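베란다 창고를 비우고 나서

2 Nov 2024

10월 내내 베란다 창고를 정리했다. 이사 온 뒤로 한 번도 제대로 비운 적이 없는 곳이다. 들어갈 때마다 맨 앞의 상자를 옆으로 밀고, 필요한 것만 꺼내고, 다시 밀어 넣는 식으로 지냈다. 그러다 9월 말에 공구함을 찾느라 한 시간을 썼다. 결국 못 찾아서 드라이버를 새로 샀고, 사흘 뒤에 선풍기 상자 뒤에서 공구함이 나왔다. 그날 정리하기로 했다.

처음에는 하루면 될 줄 알았다. 아침에 시작해서 점심 전에 상자를 전부 거실로 꺼냈는데, 꺼내 놓고 보니 거실에서 걸어 다닐 자리가 없었다. 저녁까지 연 상자는 네 개였다. 나머지는 벽 쪽으로 쌓아 두고 그 상태로 2주를 살았다. 소파에 앉으려면 상자를 돌아가야 했고, 빨래 건조대는 안방으로 옮겼다. 다시 한다면 한 번에 두세 상자씩만 꺼낼 것이다.

물건은 기준을 정해 놓고 봤다. 지난 두 해 동안 쓴 적이 있으면 남긴다. 쓴 적이 없는데 다시 사려면 비싼 것은 따로 모은다. 나머지는 팔거나 버린다. 기준은 첫날부터 흔들렸다. 텐트는 3년을 안 썼지만 못 버렸다. 반대로 전기 그릴은 작년에 한 번 썼는데 미련 없이 내놓았다. 씻기가 너무 귀찮았던 기억이 먼저 났다.

가장 많이 나온 것은 케이블이다. 하나씩 세어 보니 46개였다. 지금 집에 있는 기기에 맞는 것은 19개였고, 그중에서도 같은 종류가 여러 개라 절반은 없어도 되는 것들이었다. 어디에 쓰던 것인지 모르는 어댑터도 한 봉지 나왔다. 예전 같으면 혹시 몰라서 넣어 두었을 텐데 이번에는 주민센터 소형 가전 수거함에 넣었다. 아직 아쉬웠던 적은 없다.

책은 51권을 내보냈다. 대부분 Bullia에 가져갔다. 전철역 뒤에 있는 중고책방인데, 상태를 보고 그 자리에서 값을 매겨 준다. 밑줄 친 책은 안 받는다고 해서 여섯 권은 도로 들고 왔다. 받은 돈은 얼마 되지 않았고 책을 싣고 간 주차비를 빼니 더 줄었다. 돌아오는 길에 Vũ에서 쌀국수를 먹었더니 남는 것이 없었다. 책을 팔아서 국수를 먹은 셈이다. 고수를 따로 달라고 하면 넉넉하게 주는 집이라 자주 간다.

살림살이는 Mesach라는 동네 거래 앱에 올렸다. 써 보니 요령이 조금 생겼다. 값을 높게 적고 깎아 주는 것보다 처음부터 낮게 적는 편이 빨리 나간다. 치수를 적어 두면 질문이 줄어든다. 오전에 올린 것보다 저녁 먹고 나서 올린 것에 연락이 많이 왔다. 전기 그릴은 올린 날 저녁에 나갔고, 접이식 의자는 세 번 약속이 깨진 끝에 아래층 분이 가져갔다. 캠핑용 버너는 아직도 안 팔렸다. 이번 달까지 그대로면 그냥 드림으로 돌릴 생각이다. 여기까지 해서 176,000원이 들어왔다. 시간으로 따지면 좋은 벌이는 아니다.

팔기 어려운 것은 추억이 붙은 물건이었다. 대학 때 쓰던 노트, 오래된 편지, 표지가 떨어진 앨범 같은 것들이다. 이건 기준을 세우지 못했다. 신발 상자 하나를 정해서 거기 들어가는 만큼만 남기기로 했고, 노트는 사진으로 몇 장 찍은 다음 버렸다. 찍어 둔 사진을 다시 볼지는 모르겠다. 편지는 읽다가 밤 열두 시가 넘었다. 정리하는 날에 편지 상자를 열면 안 된다는 말을 어디서 들었는데 맞는 말이었다. 앨범은 아직 그대로 있다.

남길 것을 정한 다음에는 수납을 바꿨다. 종이 상자는 다 버리고 뚜껑 있는 플라스틱 상자로 맞췄다. Inent에서 나온 것인데, 뚜껑이 옆으로 열려서 쌓아 놓은 채로도 물건을 꺼낼 수 있다. 처음에 큰 것만 샀다가 후회했다. 큰 상자에 물건을 채우면 무거워서 혼자 내릴 수가 없다. 두 개를 반품하고 중간 크기로 다시 주문했다. 색은 반투명으로 했다. 이름표를 붙여도 결국 눈으로 보고 찾게 된다.

이름표는 종이테이프에 유성펜으로 적었다. 라벨 기계를 살까 했는데 내용물이 자꾸 바뀌어서 떼고 다시 붙이기 쉬운 쪽이 낫다. 분류는 계절, 공구, 여행, 서류, 기타로 나눴다. 기타 상자가 제일 빨리 찼다. 일주일 만에 기타를 둘로 나눴고 지금은 기타 1, 기타 2라고 적혀 있다. 좋은 이름은 아니지만 안에 무엇이 있는지는 안다.

상자를 도로 넣기 전에 청소도 했다. 바닥은 빗자루로 두 번 쓸고 걸레질을 했다. 창고 구석에 곰팡이가 조금 있어서 닦아 내고 문을 열어 둔 채로 이틀을 말렸다. 그동안은 아무것도 넣지 않았다. 급하게 넣었다가 또 꺼내는 일은 하고 싶지 않았다. 걸레로 쓰는 천은 색깔별로 나눠서 바닥용과 가구용이 섞이지 않게 했다.
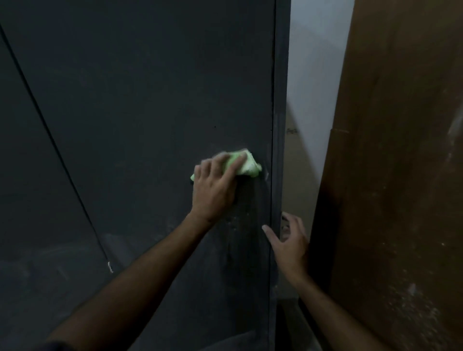 연두색 천으로 짙은 회색 판을 닦는 중.

선반은 원래 있던 것을 그대로 쓴다. 맨 아래 칸에는 무거운 것, 허리 높이에는 자주 꺼내는 것을 두었다. 공구함이 허리 높이 왼쪽이다. 새로 산 드라이버도 거기에 같이 넣었다. 텐트는 맨 위로 올라갔다. 내년 봄까지 안 쓰면 그때는 내놓기로 가족과 약속했는데, 나는 아직 쓸 생각이 있다.

선풍기는 날개를 분리해 씻은 다음 비닐을 씌웠다. 상자는 버렸다. 전기장판은 꺼내서 안방에 두었다. 이제 밤에는 필요한 날씨가 됐다.

비용을 적어 두면, 플라스틱 상자값이 중고로 받은 돈보다 더 나갔다. 대형 폐기물 스티커도 두 장 샀다. 돈을 남기려고 시작한 일은 아니어서 괜찮다. 거실이 다시 비었고, 어제는 전구를 갈려고 창고에 들어갔다가 바로 찾아서 나왔다.

다음은 부엌 위 칸이다. 밀폐 용기 뚜껑이 안 맞는 것부터 골라낼 생각인데 언제 시작할지는 정하지 않았다. 버너가 필요한 분은 댓글 남겨 주시면 된다.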